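Search this book Go

Chapter 5. Motor Housings and Their Internal Assemblies

Ratree Sriwong
18/04/2021

5.1 Scope

This chapter covers the opening, inspection and closing of compact electric motors in which the control board sits inside the housing. Chapter 4 treated the windings alone. The units discussed are of the stacked type, with a cylindrical body, a flange ring and a top plate on a narrower hub. The flange bolts are loosened in a cross pattern, in steps, and kept in order of removal.

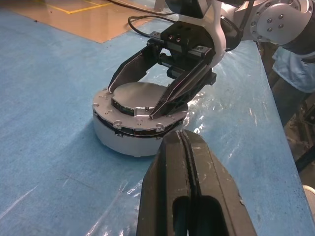

Nipon Rojanasak objects that a cross pattern is of little value on small flanges, and that a clean mating face matters more than the sequence of loosening. His point is taken up in Section 5.3, where both methods are compared on the Destbridge bench set.

5.2 Separating the end cap

The end cap is drawn off square to the shaft. Wires between the board and the motor body limit the travel, and the cap must be supported before the connection is released. Capacitors may hold a charge of up to 263 volts in the units used for this course. Discharge them through a 1000 ohm resistor and confirm the reading with a meter before touching the board. 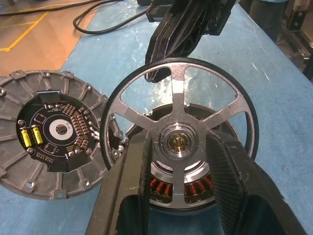
Figure 5.2. End cap with circuit board, left; spoked wheel and motor body, right.

The board is left screwed to the cap during the first inspection. Check the wire insulation where it leaves the board, then the windings for darkened varnish. Record the results on the form in Appendix 2.

2 comments 5 shares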